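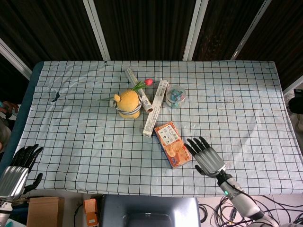 Photo: Maribeth Fajardo

News > Mostimow Hall > May

Home Calendar Rooms Swap Shelf Newsletter Contact

Swap shelf reopens with new hours and a few changes

The swap shelf in the side room at Mostimow Hall is open again. It was closed while the floor was repaired, and everything that had been on it went into storage upstairs. We are now going through those boxes a few at a time and putting things back out. Some of what came down first is on the sorting table: a yellow plush bear in a striped scarf, an artificial tulip with a red bud, two long white boxes, a small clear container with a lid, and a box of crackers or biscuits with Chinese characters on the label.

The bear is free to whoever wants it. The scarf goes with it, so please don't take one and leave the other. The tulip can go home with anybody who has a vase, or it can join the other artificial flowers in the bucket by the door. That bucket is getting full. If you need stems for a classroom or a party table, take as many as you like.

Food is handled a little differently from now on. Sealed packets with a date that has not passed can go on the lower shelf. Anything opened, home-canned or past its date will be thrown out when the shelf is checked. If the label is in a language other than English, that is fine, but please put a piece of masking tape on the box and write what it is and the date. Several people have asked about allergens and we can't always answer from the package. Tape and a marker are in the drawer under the sorting table.

Small pieces need a lid. Beads, candies, game parts and craft bits have all come in loose in the past, and most of them ended up on the floor. A clear container works best, as people can see what they are getting without opening it. Please keep these on the upper shelf, out of reach of the toddlers who come through on their way to music hour.

Long boxes should be closed at both ends and labeled on the side that faces out. If you are donating something in its original box, check that what is in the box matches what is printed on it. Last year we had a curtain rod box with a fishing pole in it, which went to a person who wanted a curtain rod. She brought it back and was nice about it.

The new limits

Each household may leave 4 bags or boxes per visit. There is no limit on what you take home, except for diapers and school supplies, where we ask you to take what you need for the month. Furniture, mattresses, car seats and large appliances are still not accepted. The Kesum thrift store has told us it will look at small furniture if you call ahead, but it does not pick up.

Clothing goes in the rack at the back and should be clean. Single shoes will be thrown out after a week. Books are welcome again, but encyclopedias are not.

Hours

The side room is unlocked at 11 in the morning and locked when the front desk closes. You do not need to sign in. Drop-offs outside those hours cannot be left on the steps, even in a sealed tub. The raccoons have not gone anywhere.

Sorting

Maribeth Fajardo is running the sorting table through the end of May. She started a swap shelf at the apartment building where she used to live and learned most of what she does from an aunt in Cabanatuan who ran a small dry goods shop. Her rule is that one kind of thing gets put away before the next box is opened. The table has a checked cloth over it so that small items show up and don't slide. The cloth is due for a wash, so if you have a spare one of a similar size, she would be glad to have it.

There are still a lot of boxes upstairs. If you can carry one down when you come in, do that. They are marked by the door to the stairs, and the light ones have a green sticker.

Still wanted: clear containers with lids, paper bags with handles, masking tape, and a step stool that doesn't wobble.

Mostimow Hall, 2424 Premel Street. Questions about the swap shelf: ask at the front desk.
Copyright Mostimow Hall | Contact | Back to top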